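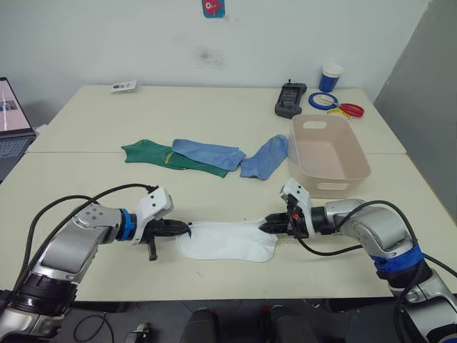

Figure 3.1 Two arms holding a white sock flat between their grippers, with further socks and a bin on the table.

Chapter 3
Reading an Offer: The Two-Armed Sorting Kit

Chapter 2 dealt with single arms working on rigid goods: boxes, bottles, machined parts. The present chapter turns to soft goods, and to the question a buyer must answer before any contract is signed, namely whether the kit on offer suits the work for which it is wanted. The chapter follows one product throughout. This is the Narnidero bench kit, sold by the firm of Drevidholm to laundries, care providers and training colleges, and supplied with two arms, two grippers and a year of support.

The kit has been chosen for its ordinariness. It is neither the cheapest on the market nor the most capable, and its sales documents raise most of the difficulties a student will meet in practice. Extracts from those documents are given in the sections that follow, together with the notes of a buyer, the Dradby linen service, which took the kit on trial and recorded its findings in some detail.

After studying this chapter, the student should be able to:
- explain why cloth is harder to handle than rigid goods;
- tell a stated feature from a tested result;
- draw up a trial plan for a two-armed kit;
- list the costs that fall outside the quoted price.

3.1 Why socks?

A sock is a small object with few fixed properties. It has a length, but the length changes when it is pulled. It has a shape, but the shape depends on how it was last put down. Of the two light blue socks in Figure 3.1, one lies flat across a green sock and the other is bent into an L. A person sees at once that they are the same kind of article. A machine must be given some means of reaching the same conclusion, and must then choose a place to take hold.

The overlap matters as much as the shape. Where one sock rests on another, a gripper that closes too low may lift both. Where a sock is bunched, a gripper may close on several layers of cloth and leave the remainder hanging. Suppliers of sorting kits are well aware of these faults, and a good sales document will say how often they arise and under what conditions. A poor one will show only single articles, well spread.

Two arms offer a partial answer. With one gripper at each end, an article can be drawn out flat and held still, as the white sock is held in the figure. In that position its outline is plain, and it can be compared with another, turned, folded or placed in a bin. The price of this advantage is that the arms must share the same space. Each has to know where the other is, and the cloth between them sets a limit on how far they may move apart.

3.2 What the supplier states

Drevidholm's product sheet describes the kit as "ready for mixed small textiles". The phrase is attractive and means very little until each word has been examined. The student should ask what counts as small, how mixed the load may be, and who does the work of making the kit ready.

In this case the supplier's own handbook supplies some of the answers. The kit is intended for articles that one person could spread on a table with both hands. Articles are to be placed on a plain, pale surface. Setting up the bench and running the first checks is said to take 3 hours, although this allows nothing for training the staff. Wet articles are excluded altogether, a condition which appears only in the handbook and not on the product sheet.

The handbook also draws a line between the standard grippers and a softer set sold separately. The standard set is advised for socks, flannels and hand towels. For knitted articles with an open weave, the softer set is advised, and the warranty does not cover damage to goods if the advice is ignored - a point that the Dradby service found only on its second reading.

3.3 The Dradby trial

The trial was planned by Valquíria Cordeiro, then head of stores at Dradby, and began on Mon 17 March. Her plan ran to a single page and may serve as a model. It named the articles to be used, the person responsible for loading the table, the point at which an attempt would be called a failure, and the result the service would need to see before it placed an order.

Each session consisted of 100 articles drawn from the ordinary work of the laundry. The supplier had offered a set of new socks for the purpose, and the offer was declined. Articles in daily use have lost some of their stretch, carry marks and labels, and seldom lie as neatly as new ones. A trial on new goods would have answered a question the service had no need to ask.

Cordeiro's plan treated as a failure any attempt in which an article was dropped, was lifted together with another, or had to be moved by hand. The supplier's engineer asked that articles moved by hand be left out of the reckoning. The request was refused, and the refusal was put in writing. The student should note that neither side acted improperly. Each had a different use for the figures, and the dispute could be settled only because the terms had been fixed beforehand.

The findings were mixed. Plain socks placed singly gave little trouble. Overlapping articles were handled well when their colours differed and less well when they matched. More than 12 articles on the table at once led to long pauses, and the service made this its working limit. By April it had agreed to take one kit for its sock line and to leave its towels to the existing staff.

3.4 Costs outside the price

The quoted price of a kit seldom covers the whole of its cost. At Dradby the following were charged separately or met from the service's own funds: the bench, the softer grippers, spare finger pads, staff time during training, and the support contract after the first year. The last of these deserves particular care. Drevidholm offers two levels of support, and only the higher includes a visit in person.

A second supplier, Wynne, was asked to quote for comparison. Its kit cost more to buy, but the price included spare pads and visits. Over a term of 3 years the two offers lay close together, and the choice rested in the end on the trial results and on the length of the notice period.

Section 3.5 sets out the method by which such offers may be placed side by side. Before going on, the student should obtain the product sheet for any two-armed kit at present on sale and mark each statement in it as a feature, a tested result or an opinion. The marked sheet will be needed for the exercise at the end of the chapter.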